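Suture practice on tissue - grip, tails and knots
Posted 08/07/2023 by Wilfredo Sison

I've been putting in bench time on tissue at the Gralldale skills lab and my knots are still not where I want them. On the silicone pads I can do a square knot without thinking. On tissue the first throw slides, the second one locks crooked, and I end up with a loop sticking out the side. I'm using 20 cm lengths because that's what the lab hands out. Instrument ties only, no hand ties. 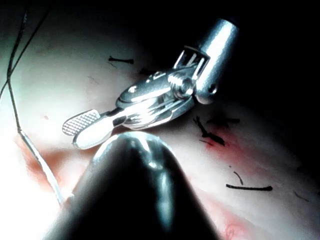 What thread length works best for instrument ties on practice tissue?
Shorter than most people cut it, and 20 cm is more than enough for one interrupted stitch with a few throws.

I got that from the Trenlow handout and I'm not sure I agree with it. If I cut shorter I run out of tail before the last throw. Opinions welcome.

--

stadiveck_6
If you run out of tail, your short end is too long to start with. Pull the thread through until the short end is just long enough to grab, then wrap. You get the rest of the length back for your throws.

--

Tolentino
Disagree with the handout too. For someone still learning I'd go longer and waste some. Thread is cheap. Getting to the last throw with nothing to hold teaches you to rush, and then you have to unlearn that.

On the sliding first throw, try a double wrap. It holds while you set up the second one.

--

stadiveck_6
Longer thread catches on everything. I did a whole practice block in December with long lengths and spent half of it freeing loops from behind the driver wrist. Short is better once you get the tail right.

--

Wilfredo Sison
Tried the double wrap. The first throw does stay put better. What I can't settle is how close to bring the tips together before I pass the thread. One person at the lab says nearly touching, another says leave room.
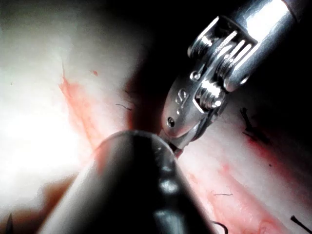
Silver jaw tip close to the rounded end of the dark shaft, pale tissue behind.

--

marrow152
Close is fine as long as you can still open the jaws without bumping. I leave about a jaw's width. Too far apart and you're swinging the thread across open space, and with no feel for tension you'll pull on the stitch without noticing.

Also watch where you grab. Serrated faces will fray a fine thread if you keep clamping the same spot. Grab the end you're going to trim off.

--

Tolentino
Good point on the fraying. I'd add that most crooked knots I see come from pulling both throws in the same direction. Switch sides on every throw and lay it flat before you tighten.

--

Wilfredo Sison
I think that's my problem. I've been pulling to the right every time. Going to do 8 in a row switching sides and not worry about speed.

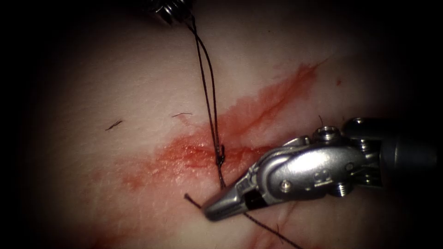 Small knot in the middle of the red smear, with a tiny loop on its right side.

--

marrow152
Loops like that usually mean one strand was slack when the throw came down. Take the slack out of both strands first, then tighten. Don't try to fix it afterward by yanking on the tail.

--

stadiveck_6
Agree with that. Still say cut it shorter.

--

Tolentino
And I still say longer. Try both and use the one you drop less.

Contact the moderators | Copyright Gralldale Skills Forum | Back to top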